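How to Refinish a Scratched Wood Floor Without Renting a Drum Sander

Filed under: Floors, Weekend Projects

A drum sander is fast, but it can cut a groove in a floor in the time it takes to look up. For a room with light scratches and dull finish, and no deep stains, you can get a good result by screening the old finish and putting a new coat on top. The trade name for this is screen and recoat. It takes one long day of work plus drying time.

Check that your floor qualifies

Put a few drops of water on the most worn spot, usually inside the door. If the water beads, there is still finish on the wood and you can recoat. If it soaks in and leaves a dark spot, the finish is gone there and the floor needs a full sanding.

Next, check for wax. Rub a hidden corner with a white rag dampened with mineral spirits. A yellow or brown smear means wax, and new finish will not stick over wax. I lost a whole bedroom this way in my first house. The coat peeled up in strips by January and I had to start again from bare wood.

What you need

Floor buffer (rental) with a maroon pad
Sanding screens, 150 grit
Hand sanding block and 180 grit paper for the edges
Vacuum with a soft brush head
Microfiber mop and clean rags
Water-based polyurethane, satin or semi-gloss
A 10 inch T-bar applicator and a 2 inch brush
Painter's tape, knee pads, dust mask

My room is 195 square feet and I used less than a gallon for two coats. Read the coverage on your can and buy for two.

Clear and clean

Take everything out, including floor vents and door stops. Vacuum twice, the second time at a right angle to the first. Then damp mop with the cleaner your finish maker recommends. Skip oil soaps and anything that promises shine. Let the floor dry before you start the buffer. 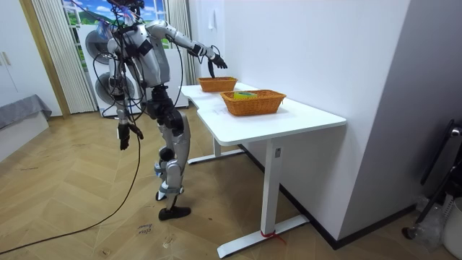 Pattern makes a difference when you screen. On straight strip flooring you move the buffer with the boards, working backward from the far wall in overlapping passes. A chevron floor like the light brown one under the long white table has no single direction to follow, so pick the longest wall and run the passes parallel to it, keeping the machine moving the whole time. Light wood is forgiving of small swirl marks. Dark stained floors show every one of them, and on those I go over the whole room a second time with a worn screen.

Screening

Set the screen under the maroon pad, centered. Raise the handle slightly and the buffer goes one way, lower it and it goes the other. Practice in the middle of the room with nothing nearby. Khang Diệp, my neighbor, put a dent in his baseboard in the first minute and he has run one of these before.

You want the floor to look evenly dull. Shiny spots are low places the screen skipped, so rub those by hand. Change the screen when it stops making powder. If you see bare wood in the dust, or the color of the floor starts to change, you have gone too far and should move on right away.

Do the edges and corners with the sanding block, with the grain where you can. On chevron this means turning the block at every board, which is slow. I spent 40 minutes on one wall.

Vacuum, wait 21 minutes or so for the dust in the air to settle (I set a timer and had lunch), and vacuum again. Wipe with a barely damp microfiber cloth until it comes up clean.

Coating

Turn off forced air and close the windows until the finish has leveled. Stir the can, don't shake it. Brush a band along the walls, then pour a thin line of finish and pull it with the T-bar, keeping a wet edge. Work toward the door you plan to leave by.

Wait 4 hours between coats, or whatever your can says if it is longer. Walk on it in socks the next day. Furniture goes back after three days, with felt pads, and rugs after two weeks.

Return the buffer with the pad holder cleaned off. My rental place charges extra if you don't.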